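Hinunlow Orchard Survey
Progress report to the Correa Fund, second period

We are halfway through the survey and I am very happy to say that it is going better than we planned for! When we applied, we said we would find, map and name as many of the old apple trees between Kiltberg and Skornholm as we could reach on foot. At that point we had a hand-drawn parish map, a box of index cards from the 1950s and a lot of hope. Now we have a proper tree register with 1,778 entries, and people are stopping us in the road to tell us about trees we have missed.

The register counts every standing apple tree over the agreed trunk size, alive or dead. Of those 1,778 trees, 1,757 were alive when we visited. That is a far better survival rate than the old cards led us to expect, and it changes what we can do with the rest of the grant. We had set money aside for emergency grafting from dying trees, and most of that can now go to pruning and to the variety work described further down. 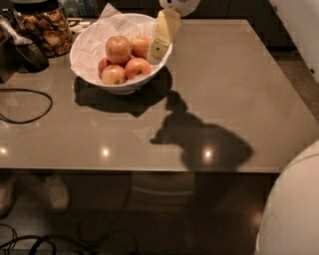
Jairo Cuervo
Survey Coordinator, Hinunlow Orchard Survey

Fieldwork

The Kiltberg side is finished. We walked it in strips from the river up to the old railway cut, and the strips worked well once we stopped trying to follow property lines. Most trees there stand in twos and threes behind houses, but there is one real orchard left, behind the former creamery, with rows you can still read even though half of it has gone to bramble. The owner let us clear a path to the back row and we found four trees that appear on the 1950s cards with their variety names. Having a name on paper next to a living tree is the best thing that can happen in this kind of work.

The Skornholm side is slower. The slopes are steep, the lanes do not join up, and the lower fields were too soft to cross until June. We have covered the village itself and the two lanes going north. The eastern farms are still to do. I would like to have them walked before leaf fall, and I think we can manage it if we go out in two pairs instead of one group.

Access has been good. We wrote to every landowner on the list and have had written permission from 92 of them. A few have said no, which is their right, and those plots are marked as blank on the map so that no one goes knocking a second time.

Naming the varieties

This is the part I get most excited about. We took fruit and leaf samples from trees that looked old, had no known name, and were carrying a decent crop. We bagged the fruit by tree, wrote the register number on the bag and on a slip inside it (bags get wet, ink runs, and we learned that in our first period), and compared them side by side with the descriptions in the county pomona.

Many are common kinds that were sold by the thousand from nursery catalogs. Those are useful to have on the map but they will not surprise anyone. A smaller group does not match anything we have looked at so far. One of these turns up again and again along the Skornholm lanes – a flat, late apple with a greasy skin and a short thick stalk, good for cooking and still firm long after the others have gone soft. Older people there call it the Hinunlow. We have no printed record of that name before this survey, and we are being careful with it. For now it goes in the register as "Hinunlow (local name)" with the register numbers of each tree.

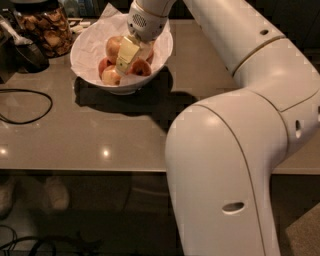 At the tabletop during our open afternoon.

Open afternoon and local interest

We planned one open afternoon for this period and expected a small turnout. Instead we ran out of chairs before two o'clock and were still talking to people at half past five. Visitors brought fruit from home to be looked at, and many brought stories as well. We filled in a short form for each one, asking where the tree stands, who planted it if known, and what the family uses the fruit for. Those forms have already sent us to three back gardens that were not on any of our lists.

The pruning leaflet was the other success. We printed 200 copies and they are all gone. I have made small changes to the text (the section on canker was too long and the drawing of the cut above a bud confused people) and would like to reprint it from the money left in the publicity line, if you agree.

Spending

We are under budget on travel, mostly thanks to shared cars, and slightly over on printing. Equipment is on budget: the long-reach pruner and the second set of tree tags were bought as planned. Nothing has been spent yet from the grafting line. I would like to ask your approval to move half of that line into winter pruning, starting with the creamery orchard. The full table of costs is attached separately with the receipts.

Problems

The tags are not as good as we hoped. The nails supplied with the first set rust quickly and a few tags have already dropped. We have switched to a soft wire tie on a side branch and will replace the nailed ones as we go back around.

The old index cards are also harder to use than I said in the application. Some give a farm name that has changed twice, and some just say "by the wall." We are matching what we can and leaving the rest open.

Next period

Walk the eastern farms at Skornholm and close the register. Cut grafting wood from the Hinunlow trees in the dormant season, from at least three separate trees. Start pruning behind the creamery, with a training morning first for anyone who wants to learn. Put the map online in a simple form, with locations on private land blurred to the nearest lane.

If anyone from the Fund would like to come out and walk a strip with us, please do! Boots are needed, and we can meet you at the Kiltberg end at nine in the morning.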